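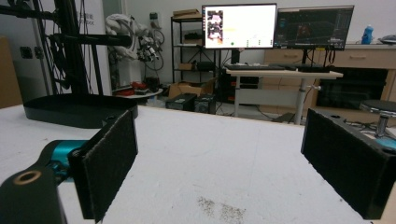 The Gripper Budget, or How I Learned to Fear the Line Marked "Misc."

Share 11 | Comments 4

Every February I am asked for a number. The number is what the lab will spend on equipment for the coming year, and it has to fit in one cell of a spreadsheet that was built by someone who has moved on to a happier job. The cell does not accept notes. I have tried.

Last year's number was wrong by 40 percent, and I would like to blame the robot, but the robot came in exactly on quote. We bought the arm from Rokmont, signed the form, and it arrived on the day they said it would. Big purchases are easy. People hold meetings about them and a man in a clean shirt drives out to shake your hand. What ate us alive was felt.

Felt, and the little joint pieces, and cables. Mostly cables. If you have ever stood near a robot on a post you know what I mean. You budget for the post and the arm and the controller, and then you discover that each of these things would like to talk to the others, at length, over a cable that costs as much as dinner for two and is always a foot too short. I put down a modest sum for cables and blew through it by the end of spring.

So this year I'm doing the hand-held grippers properly, and I'm writing it down here so that next February I can find it.

We record most of our training runs with grippers you hold yourself – two fingers, teal joints, black arms, felt on the pads. They're cheap next to a robot, and that's how they get you. One gripper is a rounding error. A program that uses them all day is a felt subscription with some plastic attached. The pads wear, they pick up fuzz and crumbs off the tabletop, and a pad with crumbs in it grips a spoon differently from a clean one. Abílio Caldeira, who runs our recording sessions, swaps pads more often than I swap toothbrushes, and when I asked whether he could go a bit easier on them he showed me two weeks of recordings we couldn't use. I apologized to the pads.

I got two quotes for replacement sets. Ludeck wants $1,629 for a full box: fingers, joints, screws, and enough felt to reupholster a small chair. Sastgate came in lower, but they sell the felt by the sheet and expect you to cut it. I have seen our people use scissors. I put the Ludeck number in.

Next problem, tables. We have a white one and I would like another white one. You would think a white table is a white table, and then you would meet purchasing, who will offer you "bone," "frost," and something called "cloud linen" with a visible weave. I want matte. I want it to match the one we already have, scuffs excepted. The scuffs we can supply ourselves within a week. I've allowed for one new top and a tray to go with it, and I'm not taking questions on the shade.

Desks I'm leaving alone. The height-adjustable ones go up and down as promised, and two monitors apiece is plenty. There was a petition for a third monitor (one signature). I moved the petitioner's keyboard closer to him and he seemed content.

Storage is the item I keep losing the fight over. Our rack is a decent black metal thing with several tiers, and in theory the boxes go on the tiers. In practice boxes go on the floor in front of the tiers, along with whatever computers are waiting to be set up. My proposal was a second rack. The counterproposal, from upstairs, was that we use the first one. I have no good answer to that, so I've put the second rack under "safety," where the word "trip" can do its work.

Then there's compute. Chowdhury, the reseller we've used for years, has started adding a line to its quotes called "readiness." I called to ask what it covered and got a very pleasant woman who didn't know either. She took it off. I now ask about every line on every quote, in a friendly voice, and I recommend this to everyone. I have a small list of things that evaporated when asked about, including a handling fee on an item I picked up myself in my own car.

My rules for this year, such as they are:

Spares get their own line. If they live in the same line as the machine they belong to, somebody will trim that line to make the total look nice, and the spares go first.

Price the cables after you've walked the route with a tape measure, around the desk legs and not through them.

Ask the person who uses it. Abílio had a better estimate of pad use in his head than I had in three tabs of last year's orders.

Leave $2,000 that isn't for anything. Don't call it "contingency," people hunt for that word. Mine is down as "fittings."

I still haven't settled whether to buy a second robot hand or keep nursing the one we've got. A new one would swallow most of what's left, and the old one does work, provided you don't mind its moods. Abílio votes nurse. The grad students vote buy, but it isn't their cell. I have until the end of the month, and the Rokmont quote is only good for a few days past that, so if anyone reading has lived with one of theirs for more than a year, please tell me what broke first and what they charged you for it.

Also if you know where to get wide black felt with a sticky back that stays stuck. The last roll didn't.

4 comments | Share this post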